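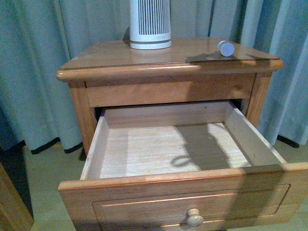 Nightstand, drawer open.

Home Talks Notes Contact

Slide 1. Sleep and small hotels. Pokano has 128 rooms and got 1,900 guest comments last year. Noise came first, light second.

Slide 2. Curtains. Vakar switched to heavier ones in October — complaints about early light dropped.
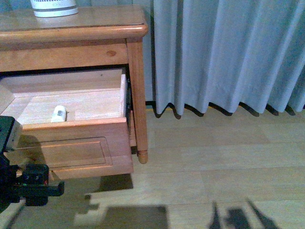
A guest at Vakar wrote that the curtains were fine but the hallway door woke her at 5 every morning.

Slide 3. Doors. Fit soft closers on the 2 busiest floors first.

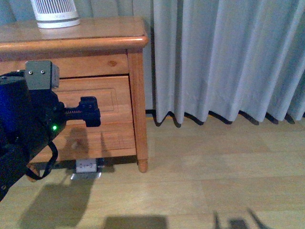 Then move the ice machine away from the bedrooms. Pause for questions.

We use cookies. Accept
© Erkimau Talks | Back to top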